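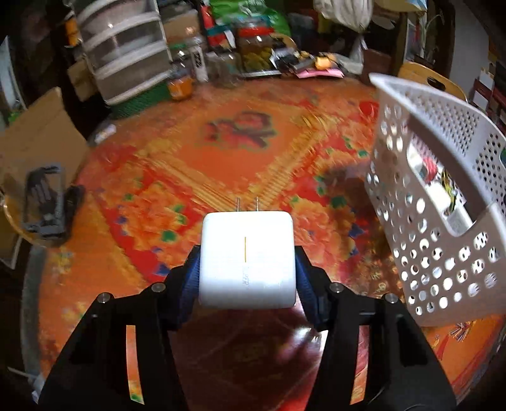 A white power adapter with two thin metal prongs.

Wall charger

A wall charger, also called a power adapter, AC adapter or charging brick, is a small power supply that plugs into a wall outlet and provides low-voltage direct current to a portable device. Wall chargers are used with phones, tablets, cameras, shavers, toys and many other household goods. Most have a plastic body that holds the circuit, a set of metal contacts that fit the outlet, and either a socket for a removable cable or a cable that is permanently attached.

The word "charger" is common in everyday speech but is not strictly accurate for most of these products. In a modern phone, the circuit that controls the charging of the battery is inside the phone. The wall unit only supplies power at a voltage the phone can accept. Older chargers for loose battery cells do contain the charging control, and manufacturers of those products usually keep the two terms apart.

Contents
Operation
Plugs and outlets
Cables and connectors
Ratings and labels
Household use and storage
Local collection programs
Safety
Disposal
See also

Operation

Household outlets supply alternating current, usually at a nominal voltage between 100 and 240 volts depending on the country. Portable electronics need direct current at a much lower voltage, often 5 volts. A wall charger makes the conversion.

Early wall chargers used a linear design. A transformer wound from copper wire around an iron core lowered the voltage, and a set of diodes and a capacitor turned the result into a fairly steady direct current. These units were heavy for their output and often covered a neighboring outlet. They were also normally built for a single mains voltage, so a unit bought in one country could fail if it was plugged in abroad.

Nearly all phone chargers now use a switched-mode design. The incoming current is first converted to high-voltage direct current, then switched on and off many thousands of times per second and passed through a small transformer. The higher frequency allows the transformer to be much smaller. A feedback circuit keeps the output voltage steady as the load changes. Most units of this type accept a wide input range without any setting by the user.

Some recent designs use gallium nitride transistors in place of silicon ones. These can switch faster with less energy lost as heat, and a 30-watt unit of this kind can be made about as small as an older unit of much lower output.

Plugs and outlets

The contacts on a wall charger follow the outlet standard of the country where it is sold. Chargers for North America and Japan have two flat parallel blades. Much of continental Europe uses two round pins, and the United Kingdom and several other countries use three rectangular pins. China uses more than one pattern, including a two-blade plug similar to the North American one and a three-blade plug with slanted contacts.

Small chargers are usually double insulated and do not need a ground connection. For this reason many have only two contacts even in countries where three-hole outlets are standard. Where the outlet requires a third pin to open its shutters, the charger may have a plastic pin that carries no current.

Folding blades are found on many travel models. Others have a removable plug section, so that one body can be sold in several markets. A separate plug adapter changes only the shape of the contacts. It does not change the voltage, and a single-voltage appliance may be damaged if it is used with a plug adapter alone.

Cables and connectors

Before the spread of USB charging, most makers of portable devices used their own connectors. Round barrel plugs came in many diameters, and the positive contact could be on the inside or the outside. Two plugs that looked alike could have opposite polarity or different voltages. Households often kept a separate adapter for each device, and a lost adapter was hard to replace.

USB Type-A sockets later became common on phone chargers, which allowed the cable to be replaced separately from the power unit. USB Type-C has since taken over in many product groups. Its plug can be inserted either way up, and with the USB Power Delivery standard the charger and the device can agree on a voltage before higher power is supplied.

Several phone makers have also developed their own fast-charging methods. A device connected to a charger that does not share its method will generally still charge, at a slower rate. The cable can also be a limit. Cables with thin conductors lose more power over their length, and some higher power levels require a cable with an identifying chip in the connector.

Ratings and labels

The label on a wall charger normally gives the input voltage range, the input frequency, and the output voltage and current. Multiplying the output voltage by the output current gives the power in watts. A charger with several output modes lists each combination separately. The label may also carry the maker's name, a model number, approval marks and a symbol of two nested squares, which indicates double insulation.

Label text is often very small and printed in gray on a white or black body, and it can wear off with handling. Some owners write the name of the matching device on a piece of tape attached to the cable. The current rating is the maximum the unit can supply. A charger with a higher current rating than the device needs is generally suitable, provided the voltage and connector are correct.

Household use and storage

Chargers tend to outlast the devices they were sold with. Many homes have more of them than are in use, and the spares are kept in drawers, boxes or baskets together with unrelated small items. Open containers with holes in the sides are sometimes chosen for chargers in regular use, although any charger should be unplugged and cool before it is put away with cloth or paper.

Cables last longer if they are coiled loosely. Winding a cable tightly around the body of the adapter puts strain on the point where it enters the housing, a common place for the insulation to split. Prongs can be bent if a unit is packed under heavy objects, and bent prongs should not be straightened and used again if they feel loose in the body.
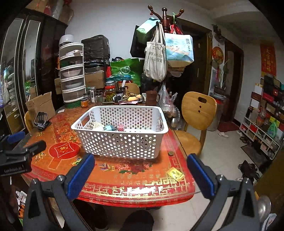
Local collection programs

The town of Nakpan began collecting unwanted wall chargers at its public library one October. Residents were asked to leave chargers and cables in separate bins. The first collection brought in 1,905 wall units. Of these, 311 were found to be in working order with a readable label and were offered to residents free of charge. The remainder were sent to a recycling plant in Torngate, where the housings were opened and the copper and circuit boards sorted by hand.

The sorting scheme used in Nakpan was drawn up by Jukateo, a repair cooperative. It groups chargers by connector first and by output voltage second. Units without a label are not tested and go directly to recycling. A revised version of the scheme placed USB Type-C units in a group of their own, as these had become the items most often requested.

Lustix, a maker of storage goods based in Torngate, later supplied divided trays for the library's pickup shelf. The trays have a slot at the front for a printed card showing the voltage. The library continues to accept chargers during its normal hours but does not accept loose batteries.

Safety

The main hazards are electric shock, overheating and fire. In a properly made charger, the high-voltage side of the circuit is separated from the output by insulation and by a minimum distance on the circuit board. Poorly made units may reduce this distance or leave out protective parts such as the input fuse.

A charger should be taken out of use if the housing is cracked, if it buzzes loudly, if it smells of burning, or if it becomes too hot to hold. Slight warmth during charging is normal. Chargers should not be covered by bedding or clothing while plugged in, and units made for indoor use should be kept away from sinks and bathtubs.

A charger left in the outlet with no device attached still draws a small amount of power. In current designs this is usually well under one watt. Older linear units draw more and may feel warm even when nothing is connected.

Disposal

Wall chargers contain copper, solder and electronic parts and are treated as electronic waste in many places. They should not be placed in household trash where separate collection is available. Retailers in some countries are required to take back small electronic goods, and chargers are usually covered by these rules. Cables may be handed in with the adapter or separately.

Many phones are now sold without a wall charger in the box, and the buyer is expected to use one already owned or to buy one separately.

See also

Battery charger
Extension cord
Plug adapter
Switched-mode power supply
USB Power Delivery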